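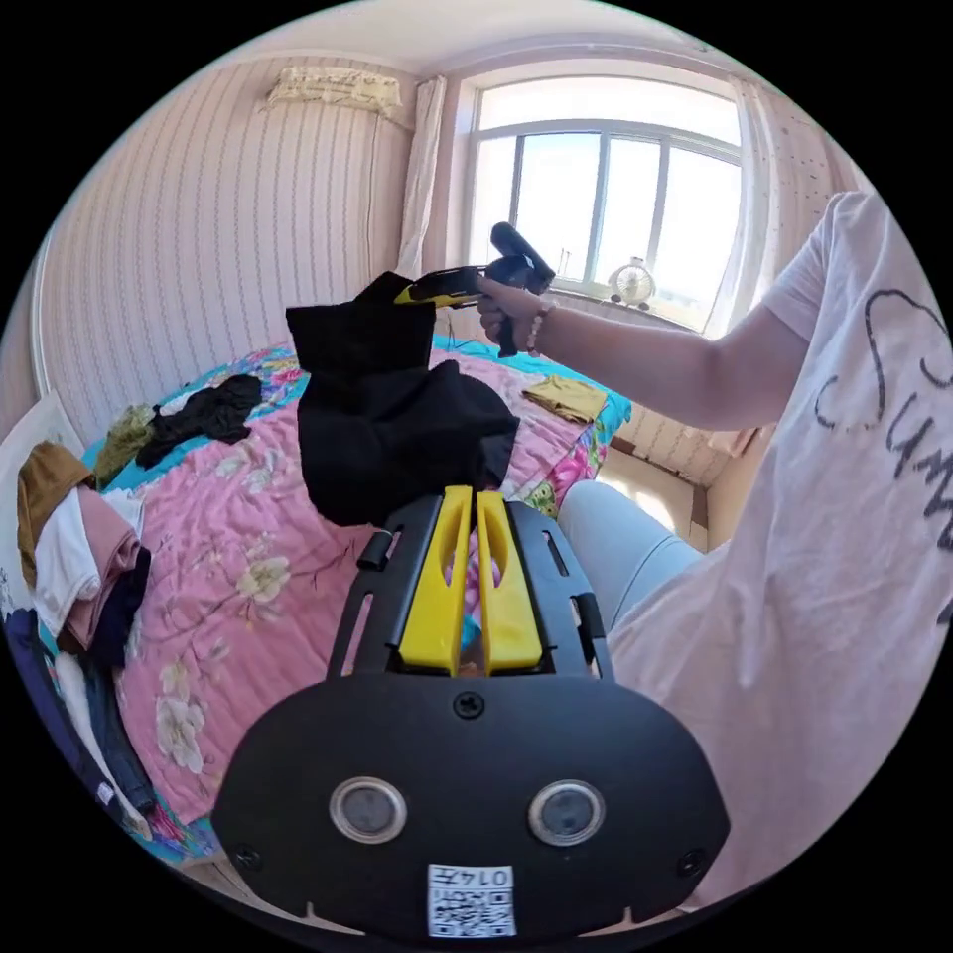
DARKO, August 15, 2021

The county probation service opened its monitoring centre to visitors for one afternoon, the first time it has done so since moving out of the old magistrates' building in April. The tour took in the duty room, the tag store and the interview suite.

The centre supervises around 3,000 people on community orders and post-release licence. Of these, 960 wear an ankle tag with a curfew condition. The rest report in person, by telephone or through a kiosk in the entrance hall.

Tags are supplied by Orasico and charged on a wall rack in the store. Each unit is tested twice before it is issued, once for strap continuity and once for signal. A returned unit is wiped down, given a fresh strap and logged under its old serial number. Emese Pintér, who led the tour, said the strap is the part most often replaced.

The duty room is staffed day and night. Alerts arrive on a system called Harnix, which sorts them into three grades. A low battery is the lowest grade and is dealt with by a text message. A missed curfew is the middle grade and leads to a telephone call, then a home visit if the call is not answered. A cut strap goes straight to the police control room.
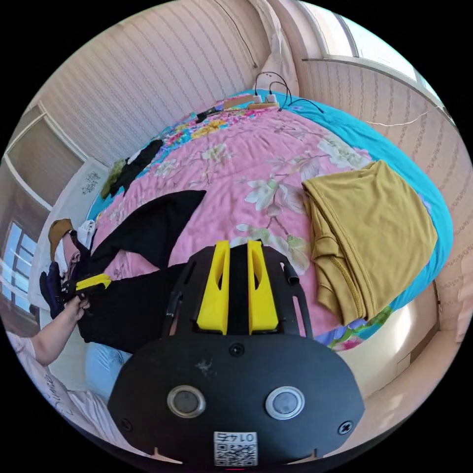
Home visits are made in pairs. Officers carry a printed copy of the licence terms and read out any that are in question before they begin. In the last quarter the teams made 58 unannounced visits. Nine led to recall proceedings, mostly for living at an address that had not been approved. The written record has to be entered before the end of the shift.

The interview suite has four rooms, each with two doors and a fixed table. Recordings are kept on a separate server. Visitors were not shown the server room.

Questions were taken in the canteen. Several concerned false alerts in blocks of flats, where the home unit can lose the tag behind a lift shaft. The service is testing a second receiver for such addresses. No date was given for wider use.
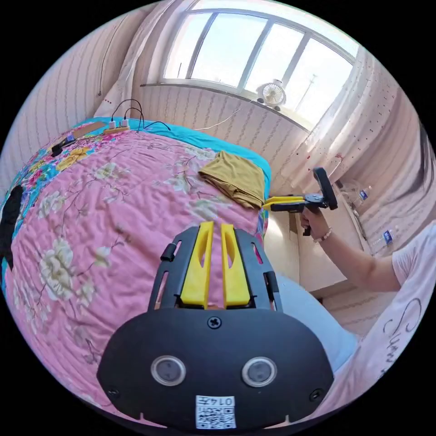 Xiomara Tillman asked whether a person on curfew is told when an alert turns out to be false, and said that in her view the correction ought to be put in writing. Pintér replied that the alert is closed on Harnix with a note, and that a letter goes out only on request. The request form is held at the front desk.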